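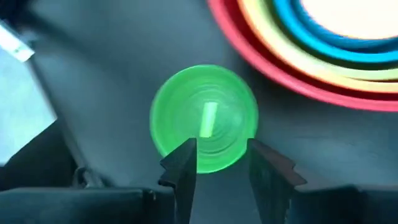 *A translucent green bowl on a gray surface.*

## Clear, colored and hard to match

Translucent tableware is harder to color than opaque tableware. Opaque plastic hides small errors in pigment load. In a translucent part, light passes through the wall, so any change in thickness reads as a change in shade.

Neema Mfaume runs color control at Nurnach, a molding shop that turns out 400 pieces per shift. Her team checks 25 of them against a master sample under two lamps, one cool and one warm. "Green gives us the most rework," she says. "A part can pass under the cool lamp and look yellow under the other."

The pigment arrives as pellets and is blended with clear resin before melting. Feed rate matters more than mold temperature – a finding the shop reached after a long trial last November. Yusri Pelupessy, who maintains the feeders, now recalibrates them at every resin change. Rejected parts are ground and sold for opaque goods, where the shade is covered by a darker pigment.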